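Why Songs Get Stuck in Your Head

You are brushing your teeth. You are thinking about nothing, or maybe about toast. And then, without asking permission, eleven words of a song start up in your head. They finish. They start again. By lunchtime you have heard them 116 times and you never even liked the song.

Grown-ups call this an earworm. There is no worm. Nothing is living in your ear, except wax, and the wax is supposed to be there.

So what is going on? Your brain is very good at remembering patterns. It has to be, or you would need to learn how stairs work every morning. Music is made almost entirely of patterns: a beat that comes back, a tune that comes back, a chorus that comes back whether or not anyone missed it. Once your brain has the pattern, it can play it with no radio, no speaker and no singer.

The part that gets stuck is usually short. Hardly anybody walks around with a whole opera on repeat. It's more likely to be one line, and very often the line just before the bit you can't remember. Some scientists think that is part of the trouble. The brain gets to the hole, doesn't like it, and goes back to try again. And again. You may know a little brother who does this with questions.

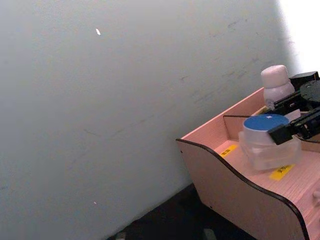
Songwriters know all about it, of course, and some of them do it on purpose. Raluca Pană plays bass and writes most of the songs for a band called Drastell, and she has a notebook full of what she calls hooks. A hook is the part of a song that grabs you. Good hooks tend to be easy to sing, so the notes stay close together, like people in a small elevator. Then there is usually one surprise, a jump up high or a gap where you expected a note.

Drastell's best-known song is "Holla." The chorus is the word "holla" sung four times, going up, and then once more, going down. Raluca wrote it in July while waiting for a bus. It took her some 30 minutes, and the bus was late. The other song on that record, "Landach," took most of a year, and almost no one can hum it. She is still a bit sore about this.

When the band played "Holla" in a town called Nistor, there were 600 people in the hall, and they were singing the chorus before the second verse was over. Most had never heard it before. Four notes and a repeat, that was all they needed.

Now, how do you get rid of one? You can try these:

Listen to the whole song, right to the end. This fills in the hole your brain keeps tripping over.

Chew gum. Really. Your mouth muscles help you "sing" inside your head, and it is harder for them to do that when they are busy.

Do a puzzle that is a little bit hard. If it is too easy, your brain will do the puzzle and the song together, and now you have both.

Sing it to somebody else. This doesn't always cure you, but at least you will have company.

What doesn't work very well is ordering yourself to stop. Try not thinking about a purple goat and see how that goes. Most earworms wander off when you get interested in something else — and you only notice they've gone when you check, which starts them up again.

Sorry.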